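About Bronel

Bronel is a small office for political speech and public debate. We write, edit and test speeches for people who stand for local office, and we teach them how to speak in front of a hall that did not come to clap. We work with candidates for town councils, school boards and water districts, and sometimes with a mayor who has to explain a budget.

The office was opened in February 2018 by Sieglinde Rothe and Mingxuan Kong. Sieglinde had worked for many years as a speech editor in a regional parliament. Mingxuan came from local radio, where he was the host of the election debates. They met at a candidates' evening in Flolholm. Both of them had the same complaint after it: the candidates had good plans, and the people in the back rows had stopped listening before the plans were reached.

Today we are 5 people. All of us write, and all of us also sit in the audience when a client speaks. We think that a speech can't be judged on paper only. A sentence of forty words may look fine on the page, but the speaker will lose the breath in the middle of it, and the listener will lose the verb.

Our work usually begins with a long conversation. We ask the client to tell us, without notes, why he or she is running. We record this and write it down word for word. Very often the best line of the later speech is already there, and our task is mostly to remove what stands around it.
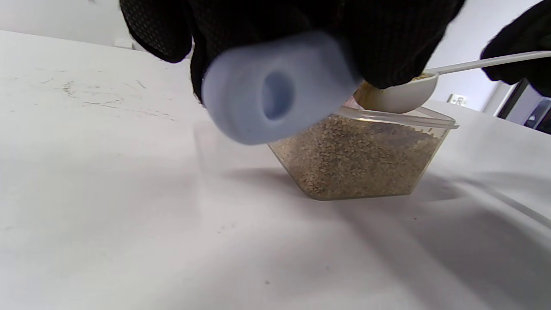 Do you work for only one party?
We work for candidates of any party and for independents, but never for two people who compete for the same seat.

The rule about the same seat is written in every contract. It has cost us clients, for example in the Buthelezi ward, where three candidates asked us within one week. We took the first one who had called.

We also don't write attacks on the private life of an opponent. Criticism of a voting record is a different matter, and we will help you to make it clear and correct. Every figure in a speech must have a source, and we keep the list of sources together with the text, in case a journalist asks for it.

Each June we hold the Zekero evening, an open debate training in the old reading room on the second floor. There are 200 seats. Each speaker gets 400 words and no slides, and the audience may ask whatever it likes afterward. The entrance is free, but please reserve a place by phone, extension 2411.

If you would like to work with us, please send us your last speech in the form in which you gave it, also when you are not happy with it. Sieglinde reads all first letters herself and she answers in English or German. For training of groups, please write to Mingxuan.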